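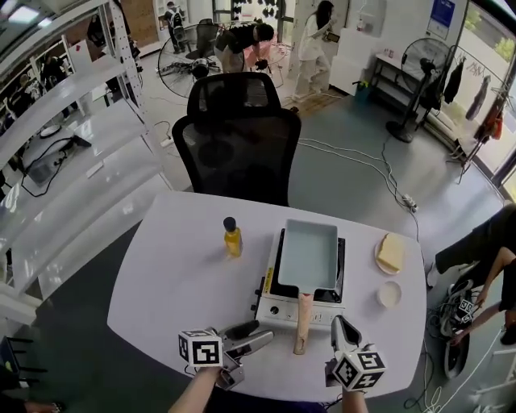 Prastham Match Notes: data card

Summary
Point-by-point records from amateur tennis singles, logged courtside at two clubs, Prastham and Proritz. The set holds 1,011 matches. Each match is one CSV file with one row per point. Doubles and abandoned matches are left out.

Fields
match_id – string, unique across both clubs
set_no, game_no, point_no – integers, starting at 1
server – A or B
serve_in – 1, 2 or DF
rally_len – strokes after the serve, capped at 99
end_type – winner, forced, unforced or ace
surface – clay, hard or carpet
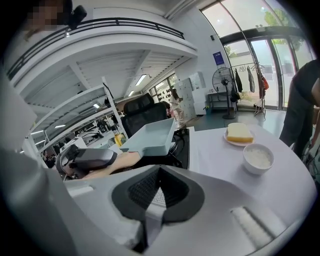

Collection
Matches were logged on tablets with the Flurnar scoring app, version 3 or later. Version 4 split forced and unforced errors into separate buttons; before that, the scorer typed a letter. Position matters for rally_len. A scorer at ground level behind the baseline tends to miss net touches, and a raised spot is better – a balcony with an open metal railing like the one above is enough, as long as the near baseline stays in view. The field scorer_pos in matches.csv gives "ground" or "raised". It is blank for all matches entered before June.

Known problems
Tie-break points carry game_no 13 in every set, including sets played to short formats. In 8 matches the server column is swapped after the first change of ends; they are listed in swapped.txt and have not been fixed in the raw files.
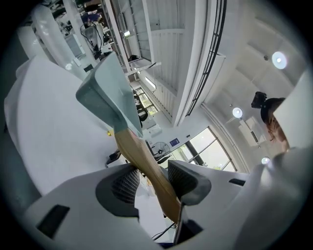

The Ritchie loader (ritchie/load.py) applies the swap on read unless called with raw=True. It also drops rows with an empty end_type, so point totals from the loader may be lower than a plain line count.

Splits
train, dev and test are divided by player pair. A pair never appears in more than one split. Carpet matches are in train only.

License
Free for research and club use. Player names have been replaced by A and B.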